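The Lullthorpe Bamboo Board, with juice groove
Sold by Lollo, kitchen and table goods

We have been selling cutting boards almost as long as we have been selling anything, and if you have ever come into the shop you will know that Sibel Bayram can talk about them for a good long while if you let her (please do let her, she enjoys it). The Lullthorpe is the one she sends people home with most often. It is a plain rectangular bamboo board with rounded corners and a groove running around it to catch the juice, and it has been in our range long enough that some of you are on your second one, usually because the first went off to college with somebody.
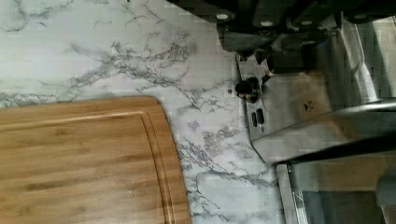 People write to us all the time asking whether bamboo will go with their kitchen, and our feeling is that it goes with nearly everything, so please don't worry too much about matching. A warm board is a lovely thing to have out on a cool counter. On white marble-patterned stone with a lot of gray in it, and stainless steel close by, the golden tan of the bamboo brings a bit of warmth to a corner that could otherwise feel rather chilly. It is just as happy on butcher block or a painted island, and Barış Karaca, who looks after our orders, keeps his on top of an old dresser and does all his bread there.

About the groove

The groove is set in a little from the rim, so you have a border all the way around to take hold of when you carry the board over to the sink. If you cut a lot of ripe tomatoes, melon or roast chicken you will be glad of it! Do let a roast rest before you carve it, though. A groove like this one will take care of the ordinary run of juices, but it is not a gravy boat, and a big bird straight from the oven will get the better of it.

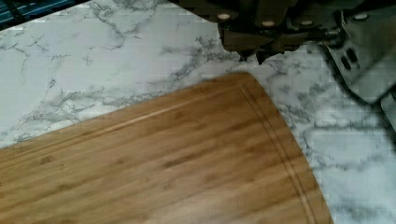
We also get asked whether you can turn the board over and use the back, and yes, you certainly can. The back is flat all over with no groove, and a good many customers keep that side for pastry and bread and save the grooved side for anything wet. Just wipe down the counter before you flip it, so you aren't pressing crumbs into the clean side.

A word on slipping. There are no rubber feet on the Lullthorpe, and we left them off on purpose so that both sides could be used. On a smooth stone counter we would suggest a damp dishcloth folded once and laid underneath, or one of the thin Flimov grip mats, which we stock in gray and cream and which go through the wash with your towels.

Looking after it

Wash the board by hand in warm soapy water, rinse it, and stand it on its edge to dry - please don't leave it lying in the sink, and please keep it out of the dishwasher, however tempting that is on a Sunday night after everybody has gone home. Run a soft brush along the groove while you are at it. Once a month or so, rub in a little food-safe mineral oil with a clean cloth, leave it overnight, and wipe off whatever is left in the morning. For onion and garlic smells, half a lemon and a spoonful of coarse salt work very nicely. 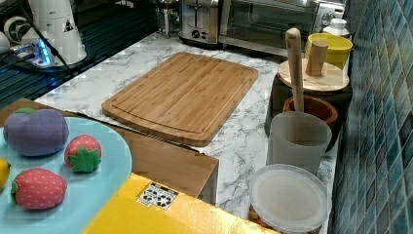 Our boards don't only get used by the grown-ups, and we love hearing about that. Nevzat Ekinci wrote to tell us his granddaughter has claimed theirs for her pretend restaurant, where the soup costs 1,000 dollars and there is no menu. If you have a little one who likes to help, a light blue plate of soft toy fruit next to the real board, with a purple plush one and a couple of strawberries, is a very good way to keep small hands busy while you get on with the onions. The toys stay on the plate, the knife stays with you, and everybody feels they had a part in dinner.

Ordering and delivery

Boards are sent out in a plain cardboard carton with paper padding, and you are welcome to send the carton back to us with a return or keep it for storage. We make them up in batches of 1,000 with our workshop partners at Değirmenci, so if the page shows the board as out of stock, the next batch is usually well on its way. Leave your email and Barış will write to you when they come in.

Bamboo varies, and the stripes on yours may be lighter or darker than the ones in our photos. If you unpack it and it just isn't for you, you have 14 days to send it back unused. Gift wrapping is available at checkout, and there is a space for a note, which Sibel writes out by hand.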